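3.2 Parts and work surface

The gear task was picked for its size. Few parts, short reach, easy to reset between trials. The base is a flat white ring with three short pins near the rim, and each spur gear has a bore meant to drop over a pin. Earlier sets from Florau had pins that were too tight and we lost most of January to filing them down.

Surface matters more then we expected. Bare white tabletop gave poor contrast with the ring, so a black mat went down over most of it. Gears start loose on the mat, not in a tray. Fig. 2 has the layout.
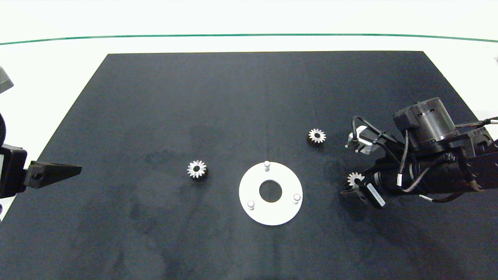 Figure 2. Ring base with its three pins, gears and black mat.

Start positions were varied by hand – left of the base, above it, to the right. No fixed template. A gear lying flat is easy to see but awkward to pick up, the teeth give an uneven edge and the face sits close to the cloth. Mekdes Kahsay logged 2846 placements in total, of which 2000 used the mat and the rest the bare top. Bare-top runs are left out of Section 4.

Mat wear was not tracked properly. Faint smudges and uneven shading build up, and we did not clean on a schedule. Lighting was left alone throughout. The mat was squared to the table by eye, so small shifts between sesions are likely and are treated as noise.
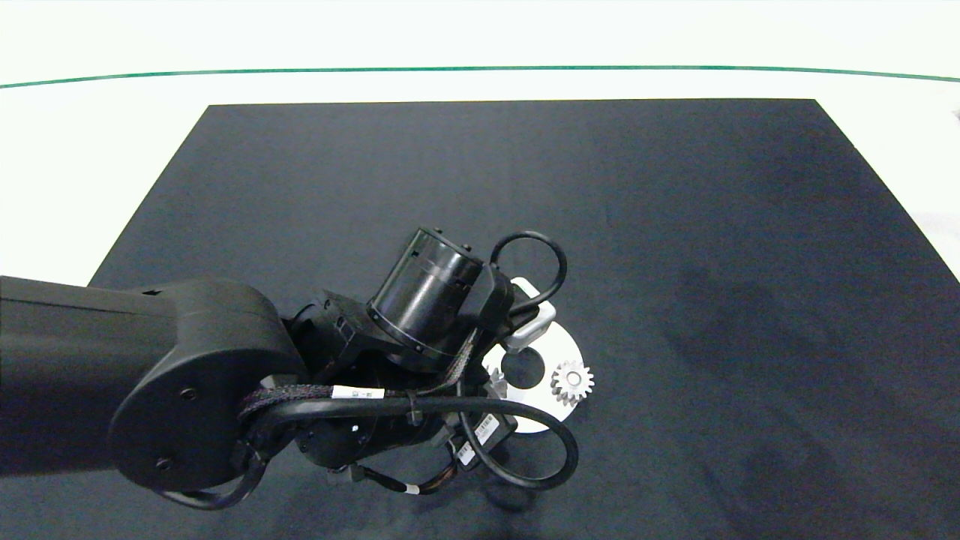 Kedir Belay, commenting on a draft of this section, objected that squaring by eye is hard to defend when the tolerance on the bores is this small, and asked for tape marks at the mat corners plus a check every 30 trials. Fair point. Marks were added for the Callix set only, see Section 5. Earlier runs stay as recorded.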